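Clarkness Sound Library — Frequently Asked Questions

What do I get when I buy a sound pack?

Each pack is a single zip folder of WAV files at 48 kHz, 24 bit, plus a smaller MP3 set for previewing. A text file in the folder lists every sound by name and length.

How many sounds are in a pack?

It varies. The Kiltudik rain and river pack has 245 sounds. The Hindidell street pack has 200. Smaller packs are priced lower.

Can I use the sounds in a paid project?

Yes. All packs are royalty free. You pay once and can use the sounds in films, ads, games, podcasts and apps, with no further fees. You don't need to credit us, although it's always welcome.

What am I not allowed to do?

You can't resell the sounds on their own, put them in another library, or upload them to a site where other people can download them. If you're not sure about a use, write to us before you publish.

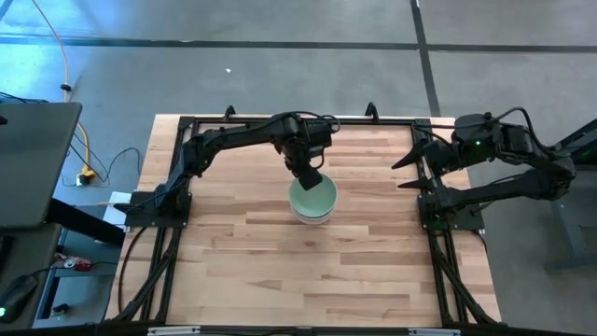 Can more than one person use my licence?

A standard licence covers 2 people working at the same business. For a bigger team you'll need the studio licence, which covers everyone at one address.

Do the ambience tracks loop?

Most of them do. Files with "loop" in the name have no gap or click at the join. The Bragança market recordings are the exception — they were recorded as long takes and you'll have to make your own edit points.

My download stopped partway. What now?

Log in and go to Your Orders. The link stays active for 9 days and you can start it again as often as you like in that time. After that, email us with your order number and we'll reset it.

Do you offer refunds?

If a file is faulty we'll replace it or refund the pack. We don't refund packs that have been downloaded and work properly, so please listen to the previews first.

Do you take requests?

Sometimes. Vsevolod Tymoshchuk looks after new recordings and keeps a list of what customers have asked for. Custom work is quoted separately.

Who do I contact about licences?

Gisela Kramer answers all licence questions, Monday to Friday. Use the contact form and choose "Licensing" as the subject.

Page last updated 2021-11-27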